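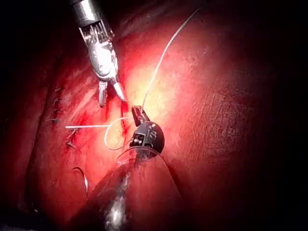

The garrison books of Skadcombe can now be read from first page to last, and what a read they are! Historian Kiros Lemma has finished transcribing all 3285 entries, which cover the years when the little island passed from its own governors into the hands of the Duchy of Surorness. Most people go straight to the surrender, but do stop at the surgeon's lists on the way. He wrote down every tool he brought ashore, with notes on the shape of each one, and he was very fussy about the gripping end. A grooved face on the jaw, like the one on the shorter steel jaw in the photograph, was what he wanted, and he sent back a whole box that came smooth. He also asked for "one long and fine at the point", and was still asking two winters later.

The books were kept by three different clerks and run to more than 1000 pages, many of them written on both sides in a hand so cramped that earlier readers gave up before the interesting part. Lemma began with the last volume and worked backwards, partly to get used to the final clerk, whose writing is the clearest – and partly, he admits, to see how it ended. 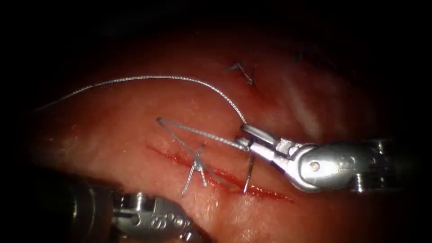 A surrender over supper

The old school histories of the island say that Skadcombe fell after a long siege. The garrison books tell it differently. The governor's cook was paid for a supper for both sides on the evening the gates were opened, with an extra sum for candles, and the same clerk carried on in the same book the next morning under the new flag. He changed the name of the ruler at the top of the page and went on counting barrels.

What came afterwards was slower and a good deal messier. Surorness wanted the island as a shield for the mainland coast and had little idea what else to do with it. Settlers from Lollton were told they could not bring their families, then that they could, then that they needed a stamped pass. The passes are all listed, and so are the fines for people who came without one. There are a lot of fines.

"I kept finding the same surnames," says Lemma. "A man is fined in spring, fined again at harvest, and a few years on he's the one renting out the boats. You can follow whole families across the water like that, and it's wonderful when one of them turns up again after fifty pages of flour and rope."

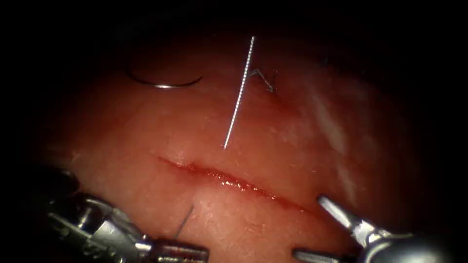

Where to see them

The transcription can be read in full at the Forsyth Reading Room in Lollton, where two of the original volumes are on show until the end of May. One is open at the supper account and the other at a page of boat passes. Letay Lencho, who drew the new map of the island's farms from the rent entries, will be giving a talk in the same room at 6.30 pm on the opening evening.

Her map is well worth the trip by itself. It marks the old field names on the north shore, several of which had dropped out of use completely, and there is a large copy on the wall for visitors to write on if they know of any more. An index of surnames is being prepared and will be added to the shelf when it is ready.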